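Flour, finally

Aug 4, 2025

I moved into the Trerstead apartment with 124 things on a list to sort out, and making flatbread again was near the bottom. It got moved up last week when I worked out what I had been paying for it. The shop on Sunley takes its cut, I take the bus both ways, and the bread is a day old when I get it. So on Saturday I bought flour and got the basins out.

The recipe is the one on the back of an old Laltel calendar page I have kept through three moves. It calls for 735 grams of flour in total, with a little held back for rolling. I used to scale it down for one person and the dough was never right. Now I make the full batch and freeze most of it.

My method has not changed much. Flour goes in the big basin, and a smaller bowl sits next to it for whatever else is going in. Salt first, then a spoon of oil, then warm water a bit at a time. I stop when the dough comes off my fingers. The page says 182 milliliters for the first pour and I do measure that one. After that I go by feel -- flour from different bags takes different amounts. 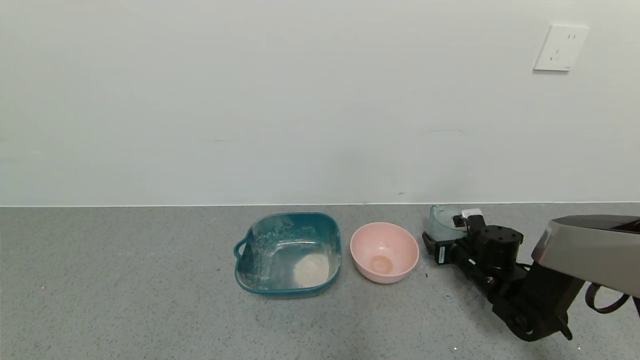
Filed under: Kitchen

The teal basin is the better of the two. It has square sides with rounded corners, so I can push dough into a corner and lean on it, and the loop on the side is handy for hanging it up. The drawback is that flour sticks to the walls. By the time I am down to the last small heap there is white streaked up the inside, and I go around with a scraper before I put any water in. Otherwise it turns to paste and I am picking at it with a fingernail later.

The pink bowl is smaller and came from Chung, the housewares place that closed. It used to be part of a set. I have looked for another one in that size and everything I find is either a cereal bowl or big enough for salad.

Saturday's dough rested for half an hour under a towel. I rolled it thinner than I meant to and the first two came out like crackers. I turned the burner down and the rest were fine. They puffed in the middle and had brown spots on both sides. I ate one standing up with butter and put the others in the freezer with wax paper between them.

Cleanup took longer than the cooking. Flour gets everywhere, and on a gray speckled surface I can't tell what is a crumb and what is the pattern until I run my hand over it. I wipe it dry first, then damp, then dry again.

Next time I want to try half whole wheat. I also need a lid for the flour bin -- the old one cracked in the move and I have been using a dinner plate.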